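August 19, 2022

Another letter about the retreat house at Fidton came round with the parish newsletter. It wants 30 more of us to pledge £700 each, and in return we get "a renewed place of encounter". I've read it twice and still can't tell whether that means a roof.

I've been going there on and off for years and I'm fond of the place. The chapel is cold, the beds are worse, and I usually come home in a better temper than I left. 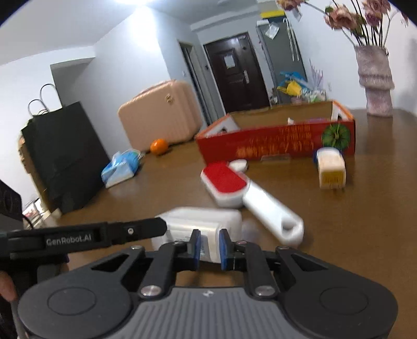

What bothers me is the 417 bookings they claim for last year. Is that people, or nights, or every group that hired the hall for an afternoon? I asked in May and was told the figures were being looked at. They were printed again this week, unchanged.

I may well give something in the end. I'd like to see the builder's quote first.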